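Capital Requests for Robotic Equipment Should Be Written by the Year, and Priced by the Table

Each spring the departments of this institution submit their equipment requests for the following fiscal year, and each spring the requests for robotic equipment arrive in the same shape. There is one line for the machine, one line for delivery, and a figure at the bottom. The request from the Clolledine workshop, considered in June, was of this kind. It was approved. I supported it then and would support it again, but I believe the form in which it was made does the institution a disservice, and I wish to argue for a different one.

The purchase price of a two-armed machine is the easiest part of its cost to learn. A vendor will state it over the telephone. What the vendor will not state, and cannot be expected to know, is what the buyer will spend in order to have the machine do anything of use. That spending begins before delivery and does not stop. At Trirnness, where a comparable installation has been running for two budget cycles, the original request contained no money for small parts of any kind. The site has since filed 21 supplementary requests, most of them for amounts that a department head could have signed for without a meeting. The largest was $3,318, for replacement fingers, wrist cables and a spare housing. The smallest was $200, for bins.

None of these requests was unreasonable. Taken one at a time, each was approved within the week. Taken together, they consumed a good deal of staff attention, and they left the impression that the Trirnness project was over budget. I do not think that impression was fair. The project had never been given a budget, only a purchase order.

I would propose that any request for robotic equipment be divided into three parts, each with its own figure and its own responsible party. The first is the machine, with its mounts and controllers. The second is the work area: the table, the frame, the wiring, the lighting, and the floor space, which at most of our sites is charged back to the department at a rate that surprises new applicants. The third is what I will call the working stock. By this I mean the objects the machine is to handle, the containers to keep them in, and the replacement of both as they wear.

The third part is the one most often left out, and I suspect the reason is embarrassment. An applicant who has just asked for a large sum does not care to add a line for toys and plastic baskets. A reviewer who has just read the large sum may not take such a line seriously. Yet a machine that is meant to learn or demonstrate the handling of household goods needs household goods, in variety, and needs them renewed. Fivier budgeted $734 for this purpose in its first year and reported spending nearly all of it by the third quarter. I regard that as sound planning. Money set aside for a known purpose and then spent on it should trouble no one.

There is a further point concerning time. Our forms ask for the useful life of the equipment and allow a single answer. Arms, grippers and cables do not age together. Fingers wear at the rate of the work. Cables that loop over a wrist are bent every time the wrist turns, and their life should be estimated separately from that of the arm that carries them. A form that permitted three or four answers in place of one would let the finance office plan replacements by year, and would spare departments the awkwardness of returning for a cable eleven months after a major purchase.

It has been put to me that this level of detail discourages applicants, particularly in smaller departments. I take the concern seriously. The Ho annex has one person preparing all of its requests, and that person has other duties. However, the detail must be supplied at some point, and it is less work to supply it once. The equipment office could assist by keeping a standard schedule of working stock, with current prices, from which an applicant might simply choose.

I would ask reviewers, before they strike out a line for small goods, to consider how much of an ordinary working table is made up of them. 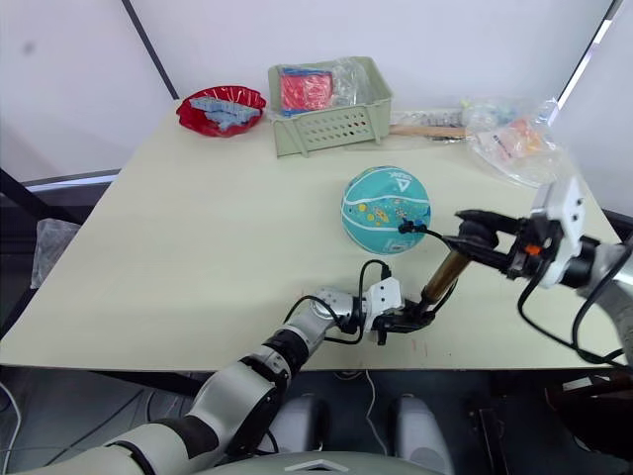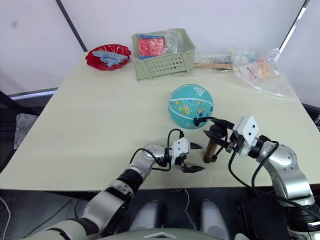 A bowl, a basket, a ball, a stick, several plastic bags, and two arms among them.

Responses to this essay were invited before it was circulated, and one is included at the request of its author.

From the Fivier site office: We agree with the division into three parts but would caution against a standard schedule of working stock. Our first-year figure was adequate only because we were free to buy what the work called for that month. Had we been held to a list prepared elsewhere, we would have spent the same money and still have come back for more. We would prefer a fixed annual allowance, released in full at the start of the year, with receipts reviewed at the close. We would also ask that unspent funds in this category carry over for one year, as replacement needs do not follow the fiscal calendar. On the matter of cables we have no objection. We have already begun listing them separately.

Equipment Planning Office | Contact the office | Copyright 2018, all rights reserved | Last updated 25/08/2018 | Back to top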